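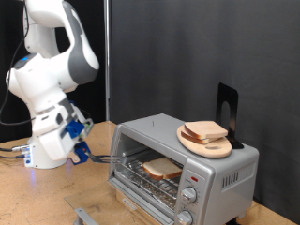

*Robot arm with a fork at the toaster oven.*

**Herton School, K-8: building walk-through before shared use**

Inspected 14 Sep 2025 by Humaira Rajput. Walked with Ro-un Gil, building office.

Herton takes in the Brallport program (grades 6-8) in November. Brallport will have the second floor of the east wing and will share the gym, lunchroom and front entrance. The west wing was left out of this visit and has its own sheet.

Marks: [x] OK, [ ] needs work, [n/a] does not apply.

### Entrances and exits

- [x] Front doors open fully and latch
- [x] Exit signs lit, first floor
- [ ] Exit signs lit, second floor. *The one by the north stairs is out. Ro-un has the replacement and will put it in.*
- [x] Stair treads and handrails, north stairs
- [ ] Stair treads and handrails, south stairs. *Handrail loose at the landing. Two anchors have pulled out of the wall. Keep students on the north stairs until this is fixed.*
- [ ] Ramp at bus loop. *Edge paint worn off. Ramp itself is sound.*

### Classrooms, second floor east

- [x] Doors unlock from inside without a key
- [x] Windows open and stay open
- [ ] Tall shelves fixed to wall. *Room 26 has three that are not. The others are fine.*
- [x] Ceiling tiles in place
- [ ] Floor. *Raised seam across the doorway of the old music room. I caught my shoe on it twice. Brallport wants this room for its language classes, so please do it before the furniture goes in.*
- [x] Room numbers match the evacuation map 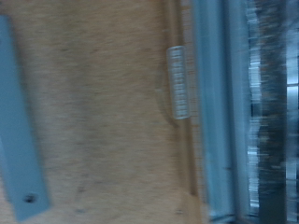
*Tan speckled surface, with a pale blue bar along the left.*

### Gym and lunchroom

- [x] Occupancy sign posted, gym. *Sign reads 598.*
- [ ] Occupancy sign posted, lunchroom. *Missing. There are screw holes where it used to be.*
- [x] Bleachers lock open and closed
- [x] Folding tables, hinges and latches
- [ ] Floor drain cover by the tray return. *Rocks when stepped on. Needs a new screw.*
- [n/a] Stage lighting. Disconnected last year.

Both schools at lunch together would be a tight fit. Brallport's current list has 56 students. Ro-un is asking for two lunch periods and I agree with that. It also makes the evacuation drill easier to run.

### Fire and alarm

- [x] Extinguisher tags current
- [x] Pull stations clear
- [ ] Alarm heard in all rooms. *Weak in the second floor restroom. Could not hear it at all with the fan running.*
- [x] Sprinkler heads clear of storage
- [ ] Drill plan covers both schools. *Only Herton staff are named. Brallport needs to add its own people and a meeting spot on the field.*

### Outside

- [x] Fence along the play field
- [ ] Gate to the side street. *Closes but does not latch.*
- [x] Play surface depth under the climber

### Cost and follow-up

Carvalho quoted $3,555 for the handrail, the floor seam and the gate. The alarm work is not in that price. Jakero holds the alarm contract and has been asked to come out.

I will recheck the south stairs and the alarm before the Brallport move. The other open items can be signed off by the building office, with the date written next to each one.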